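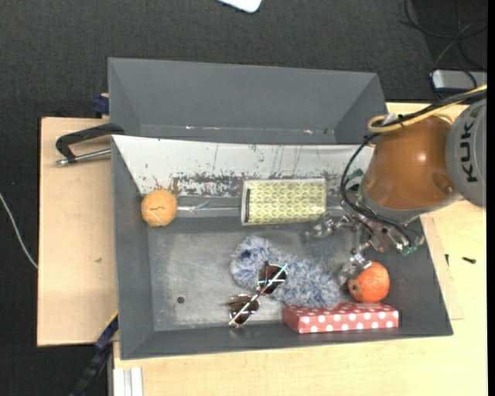
What happens to the stuff people leave behind at the Koubek swimming hall?
It goes into gray bins by the front desk, and whatever is still there at the end of August goes to the charity shop.

I stopped by at 13 minutes to closing to ask how the clear-out is going, and wow, there is a lot of it this year! Teodoro Ortuño, who runs the desk in the evenings, told me the hall has logged 1,933 lost items since last summer (mostly goggles and single socks, if you were wondering). Around 40 of them get picked up in a normal month. The rest just sit.

One of the bins I looked at had sunglasses with brown lenses, a fluffy blue-gray and white plush thing, a red box with white polka dots and another box with a yellow-green and white pattern. Oh, and a round light-orange fruit. I do hope the plush finds its way home – somebody small could be missing it.

If any of this sounds like yours, go in and describe it at the desk. You don't need a receipt or a photo. Glasses and toys are kept until the last day of the month, and towels go a bit sooner for reasons you can probably smell.

The hall is also after a couple of sturdy shelves – the old ones are giving out – so if you have some in the garage, Teodoro would love to hear from you. Evenings are best.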